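Thursday, May 18, 2023
Push rig, shared bench, evening. Me + Dwight Gill for the first hour. 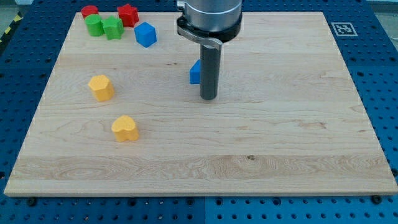 Re-zeroed Z twice. First time I forgot the new rod is 19 mm longer than the old one, so the Leclerc offset file was junk. Fixed in config, old value commented out, dont delete it.

Board height now taught at the middle and all four corners. Far corners read a hair low, near ones fine. Dwight thinks it's the board, I think it's the table. Shim later.

Pushing: speed limit at 35 mm/s for now. Faster and the cylinders go over. Hearts and stars spin if you're off center, cubes mostly behave. Contact from the side only, do NOT come down on top of a block, foam squashes and the force trip fires late.

Logged 108 pushes before the Sultska driver dropped out. Same error as in January. Restarted, picked up at the right index this time, so the patch works, or got lucky.

Tag in the far right corner reads OK with the overhead lights on. With them off it flickers. Leave lights ON, whoever's last in here.

Bracket screws were loose agian after the run. Threadlocker, the blue one, Erwood drawer.

To do
- reteach far corners after shimming
- ask Wavenico about the longer cable, ours is tight at full reach
- move home pose up, too close to the board
- back up the log (294 MB, wont fit on the small stick)

Dwight has the bench key till Monday.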